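News and Events

Evening light linked to lighter sleep in people who work early shifts, study finds

People who start work before dawn may be losing some of their deepest sleep to the lights they leave on the evening before, according to a new study from the Jodov Institute for Sleep and Health. And the most exciting part is how small a change seems to make a difference!

The research followed 500 adults in the river district of Desesach – bakers, bus drivers, hospital porters, market traders – all of whom begin work before 6 in the morning at least three days a week. Each person wore a light sensor clipped to their collar and a soft band on the wrist at night, and kept a short sleep diary on paper.

Half of them were asked to carry on as normal. The other half were given warm, dim lamps for the two hours before bed and asked to switch off their ceiling lights. They could watch television, use their phones and stay up as late as they pleased. The team wanted to test the lamps on their own, in ordinary homes with children, neighbours and barking dogs, and not in a laboratory bedroom.

After 13 weeks, those using the dim lamps were getting 17 minutes more deep sleep a night on average than those who had changed nothing. They also fell asleep sooner, and 67 per cent of them said they felt more awake in the first hour of their shift. Total time asleep hardly moved, which surprised the researchers, who had expected people to go to bed earlier once the house was darker.

"We thought we might see a few extra minutes in bed and not much else," said Dr Naledi Venter, who led the work. "What we got was the same length of night with more of the good part in it. I ran the numbers again on the Sunday, then rang everybody I could think of."

Deep sleep is the stage in which the heart rate drops and the body does much of its repair work. It tends to come in the first half of the night, and it is easily disturbed. Bright light in the evening holds back melatonin, the hormone that tells the body night has arrived, and for somebody who has to be up at four there is very little slack to make up for a slow start.

Earlier studies of light and sleep have mostly looked at office workers or students, or at people on night shifts. Early starters have been rather left out, although they keep the bread on the shelves and the first buses running. Dr Venter, whose mother drove a milk lorry for most of her working life, has wanted to put that right for years.

The benefit was not the same for everyone. People over 50 gained the most, while those living in flats facing a lit main road gained very little unless they also had thick curtains. Parents of babies saw no clear change at all. The authors also point out that people knew which group they were in, so some of the improvement they reported in their diaries could come from expecting to feel better. The wristband readings are less open to that, but they are a less exact measure of sleep stages than the equipment used in a sleep clinic.

Even so, the response locally has been wonderful. When the results were shared at an open evening in June, so many bakers came along (straight from their afternoon naps, several said) that extra chairs had to be carried in from the room next door. Two of the town's bus depots have since asked for a talk of their own.

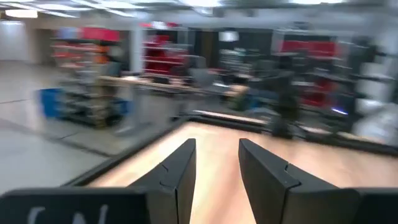 Desesach, 17th July – A second stage of the research will begin in the autumn, the institute has confirmed. It will be run jointly with the Cerkero teaching hospital and will look at blood pressure as well as sleep, with the same people invited back for a further year.

The new stage will also try out the lamps in Khamphan, where summer evenings stay light far longer, to see whether the effect holds when the brightness is coming from outside. Participants there will be offered blackout blinds along with the lamps, and a smaller group will get the blinds alone.

Recruitment opens in the first week of September. Anyone aged 18 or over who starts work before 6 in the morning can apply, including those who do so only part of the week. People already being treated for a sleep disorder are asked to speak to their doctor first.

The full paper is free to read through the institute's library pages, together with a four-page summary in everyday language. Printed copies of the summary can be picked up from the reception desk on weekday mornings – the desk opens at half past five.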